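Grurnside Shared Workshop Releases Build Notes for Home Robot Arm, Along With a List of What It Cannot Do

GRURNSIDE, 28/01/2021 – Members of the Grurnside Shared Workshop today released the full build notes, parts list and fault log for Javier, a kitchen-scale robot arm put together on the workshop's back bench over the past 23 weeks. The notes are free to download. The group is asking readers to look at the fault log before they look at anything else.

Javier is a single arm with a two-finger gripper and a small camera mounted at the wrist. It was designed to pick up household objects, hold them and set them down again in a kitchen. The workshop makes no claim that it can cook, clean, tidy or save anyone any time.

"Every spring we get people through the door who have watched a video of a robot making breakfast and want to know where to buy the kit," said Maricruz Robles, who led the build. "I wanted to find out how much of that a few stubborn people with a drill press could manage. My answer so far is very little of it, and slowly."

The project cost $2000 in parts, most of it spent on motors. That figure leaves out tools, the bench fee and two motor controllers destroyed by a wiring mistake, which the notes describe in full. It also leaves out labor. Robles declined to estimate the hours.

The notes are critical of several claims that are common in hobby robotics. The arm was first built to a set of plans called Hemedska, which circulate on maker forums and are described there as a weekend project. The Grurnside team spent seven weeks on the shoulder joint alone and ended up replacing it with one of their own. The elbow is still the Hemedska design, and the fault log lists it more often than any other part.

"The drawings are fine if you never put a load on the thing," said Kuldeep Garg, who did the machining. "Put a can of tomatoes in the gripper and the elbow sags. We stiffened it with a second plate and now it sags less. I would not let anyone write that it's fixed."

Garg was also the main objector to adding software that chooses its own grip. A version was tried and is included in the download, switched off. In the team's trials it did well on the objects it had been set up with and poorly on nearly everything else, and the members could not agree on whether more training would have helped or would have hidden the trouble.

The gripper is the part the workshop is most willing to defend. Its fingers are flat bars of brushed aluminum, carried on a black linkage that can be taken apart with a screwdriver, and there is no soft padding to peel off or replace. Kornél Csonka, who drew up the linkage, argued for shapes that a beginner could cut and file by hand. The test setup has cookware hanging on a pale wall, and the wrist camera's view in there is a fair sample of what the software has to work with: a red and black object with a looped handle sits between the fingers, a steel saucepan shines back at the lens on one side, and a dark pan on the other is little more than a blur. Csonka's section of the notes warns builders against trusting any demonstration filmed against a bare background.
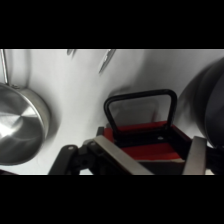
Kitchens were a deliberate choice of test site, and a contested one. Gizella Kiss, who keeps the fault log, had argued for a plain table and wooden blocks, on the grounds that the arm was not good enough to deserve anything harder. She was outvoted and has since changed her mind in part.

"Blocks would have let us feel good about it," said Kiss. "Shiny metal is miserable to work with, and so is anything that hangs. I still think we moved to it too early, and the log backs me up on that."

The log records each fault in the words of whoever was at the bench, including entries the team admits are mostly swearing with the swearing taken out. Kiss has added a short key to the repeated terms. "Drift" means the arm no longer agrees with itself about where it is. "Sulk" means it has stopped and must be restarted.

Work on a second arm will begin in April if the members vote to fund it. The proposal on the table would drop the Hemedska elbow, keep Csonka's gripper and move the cables inside the upper arm. Robles supports it. Garg has said he will vote against it until the first arm can run for five days without an entry in the log.

The download contains the parts list, cutting drawings, wiring diagram, software and complete fault log. Drawings are in inches. Builders may change and share any of it, and are asked to send in their own faults.

About the Grurnside Shared Workshop
The Grurnside Shared Workshop is a member-run space for metalwork, woodwork and electronics. Visitors are welcome during open bench hours. The workshop does not sell kits.

Press contact: Kornél Major, Grurnside Shared Workshop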